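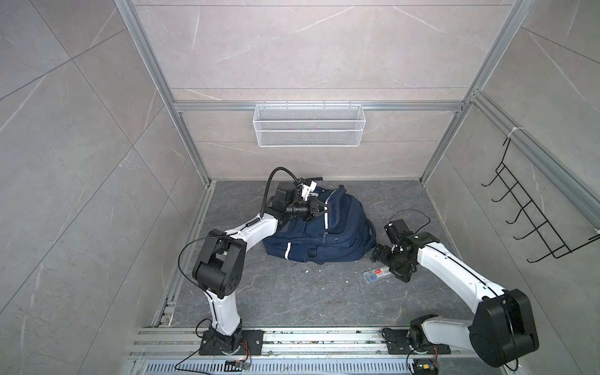
Learning to sign as a grandparent, worth it at our age?

jolien_stevens
28/10/2023
Hi all, our grandson is deaf, he just turned two, and his parents are signing with him at home (he also wears hearing aids some of the day, when he'll put up with them!). My husband and I started a class in September and I love it, but oh my, my hands feel like mittens. After 8 lessons I can tell him the dog is sleeping and that's my whole repertoire. Did any of you start this late and get to where you could really chat?

Nevzat T
Welcome Jolien! I started at 61 and I'm slow, but my granddaughter and I tell each other whole stories now. Learn the words he uses this week, food and trucks and bath, and leave the alphabet for later.

annickz
I'd disagree with Nevzat a little there, fingerspelling early saved me. Whenever I got stuck I could spell the word to my daughter and she'd show me the sign.

Nevzat T
Sure, with a grown daughter, but a two-year-old can't spell back, Annick :)

annickz
Fair enough, though deaf kids see spelling long before they can read it, and I still say it's good for them. Jolien, do both if you have the energy, and go meet some deaf adults too. Our coffee group in Stornness is very patient with beginners.

jolien_stevens
Thank you both, I'll ask our teacher about a group near us. Truck is going on the list tonight!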